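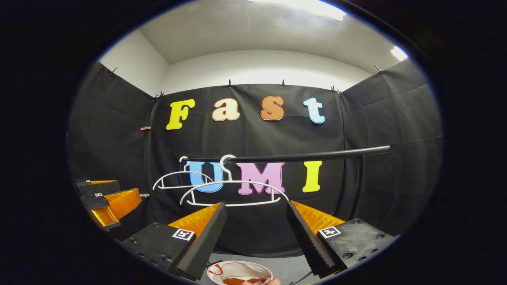
No. 61

**1/** Good morning from Telham, friends! I spent most of July reading our little town's broadband and cell coverage filings (yes, for fun, don't start), and I want to talk about backup power at cell sites before the storm season gets going.

**2/** When the lights go out, a tower runs on batteries. Ours are rated for 4 hours. After that you need a generator or a very understanding utility, and up on the Mahama ridge road we have neither one, bless us.

**3/** Ebenezer Quansah, who climbed towers for years and has the knees to prove it, told me the batteries fade long before anyone swaps them out. Heat is hard on them. So that rating on paper may be a good bit shorter on a hot August night.

**4/** The county wants Zenbridge to put a fixed generator at the Etow site, which covers 2000 homes. Zenbridge has offered a trailer unit parked 200 miles away. I'm sure it's a lovely trailer! I'd still like it closer, please, especially with the creek road going under every time it pours.

**5/** Nima Pakzad is collecting outage notes, so if your phone dropped during the last blackout, write down when it went and when it came back, and send it her way. Even "sometime after supper" is useful. The hearing notice should be up next week and I'll post the link under this one.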